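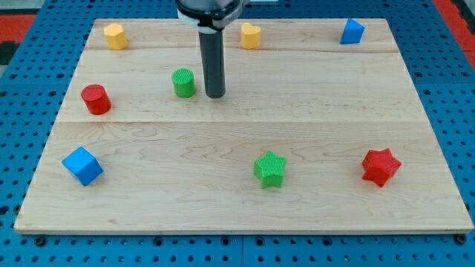 Plastic blocks on a maple board: heart, cylinders, cube and prism.

Opinion > Home and Family > Play

Leave the Blocks on the Board

By Lucimara Vieira

Most advice about toy blocks is advice about putting them away. Buy the bin with the lid. Label it. Sort by shape or by color and teach the child to do the same. I followed this advice for years, first at home and then at the play group in Harkstead where I still work three mornings a week. I now think it is mostly wrong, at least for small sets of shaped blocks, and that a handful of them left out on a plain board gets more use than a full bin does.

Our old set had 112 pieces. It came in a deep tub, and the children did what children do with a deep tub. They tipped it over. After that they walked across the pieces for a while, a few of them built something, and then we all spent a long time on the floor picking up. The tipping was the main event. Some mornings it was the only event.

Last May I stopped bringing out the tub. I took a few blocks from it, put them on a wooden board, and set the board on a low table before the doors opened. I didn't arrange them. A cube was here, a cylinder there, one or two lying wherever they came to rest. The first child in went straight to it and stayed there until snack.

I don't claim that one morning proves anything. But I have kept doing it, and the pattern has held well enough that I would defend it to anyone.

A child looking at a small number of blocks can see all of them. She can see that two are yellow, that one is a heart and the other isn't, and that the red one and the green one are the same sort of shape. She doesn't need to be told to compare. With a bin she sees the top layer, and what she wants is always underneath. I have watched four-year-olds give up on a building because the piece they had in mind was at the bottom of the tub and they forgot it on the way down.

The shapes matter too. People who write about blocks tend to like the plain ones, rectangles all cut to the same measure, and they look down on hearts. I used to agree. A heart is a poor building block. It gives you an awkward top, and whatever you put on it tends to slide. A triangular prism is nearly as bad unless you lay it flat. But a set made only of bricks asks one kind of question, and a child who has worked it out has little left to do but build higher. Put a heart in with the cubes and there is a new problem on the table. I have seen a boy spend most of a morning trying to get a cylinder to stay on the point of one. He was as busy as anyone in the room.

Then there is the matter of wood and plastic. I know parents in Brustbridge who won't have a plastic block in the house, and I understand the feeling. Wood is nice to hold. It ages well. But ours are plastic and I have no plans to replace them. They wash in the sink with dish soap. They dry on a towel. The colors are strong and simple, which is a help when you are two and just learning that red is a word. The ones with a ridged or rough top are useful in their own way, and children run a fingernail over them for the sound.

Where I would spend money on wood is the board. A tabletop has no edge that a child respects. A rug has no firm surface, and a cylinder stood on a rug falls over. A board is flat, it is pale enough that any color shows up on it, and it says where the blocks live without anyone having to say so. Ours came from Gilmar Andrade, who cuts them in his shop behind the hardware store and sells them as cutting boards under the Andrade name. I told him what it was for and he said to oil it the same as any other board. I do it when I remember. The grain has a lot of movement in it, and some children drive their blocks along the lines as if they were roads. I hadn't thought of that as a use.

The usual objection is mess. If things are left out, the argument goes, a child never learns to put them back. I have two answers. The first is that there is very little to put back. When the blocks in play all fit on one board, cleaning up means moving them from the floor to the board, and a three-year-old can do that alone. With the tub, cleaning up meant adults. The second is that I think we overrate the lesson. Being able to sort a hundred blocks into labeled bins is a fine skill, and I have it, and it has never been much use to me outside the play group.

The better objection is that a small set runs out. A child of six who wants to build a castle needs a lot of pieces, and the same few shapes won't hold her long. That's fair. The toy library in Prositlow lends out a construction set of 167 pieces, and for an older child I would borrow that before buying anything. We also keep the rest of our tub in the closet and trade pieces in and out. I change a few every couple of weeks. I pull out the orange ones for a time and bring back the blue. If someone asks for more, I get more. They ask less often than you would expect.

I should say that my own kids grew up with the bins. They were sorted and labeled in my best printing, and I was proud of them. My daughter has the labels still, on storage boxes in her garage that hold other things. She remembers the bins better than she remembers anything she built, and when I asked her about it she said the lids were hard to get off.

So my suggestion is a modest one, and it costs nothing if you already have blocks and something flat to put them on. Leave the lid on the bin. Take out a few shapes that don't match, including at least one that is no good for stacking. Put them on a board where a child can reach it, don't line them up, and go make your coffee.

Lucimara Vieira lives in Harkstead. This column ran in March 2025.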